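Net curtain rail keeps dropping above a tiled sill

Posted in Windows and Blinds

Siu-ming Lu
I have a sprung tension rod in a recess, rated for 7 kg. The curtain weighs far less, yet one end slips every few days. Both sides of the recess are glazed tile. I would prefer not to drill. Any fix?

3 replies

Drinard
Tighten it more.

Pisero
Glaze gives the rubber feet very little grip. Wipe both tiles with methylated spirit, leave them to dry, then set the rod slightly longer than the gap before compressing it. Check that it is level — a rod fitted at a slant works itself loose each time the curtain is pulled. If it still slips, use stick-on cups and leave the adhesive overnight before hanging anything.

Duman
Agree with Pisero on the cups. Weight matters less than pulling. Over a worktop, keep the hem clear of the splashback, as cloth that touches the tile drags when moved.
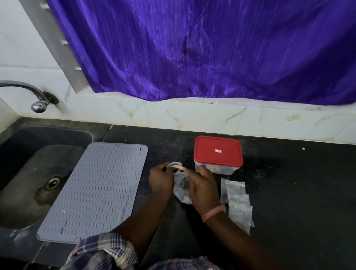

Reading time: 1 min

Mine is satin and hangs just above the tile. The hem dips a little in the middle, but it clears. For a 100 cm span I would go up one rod diameter as well.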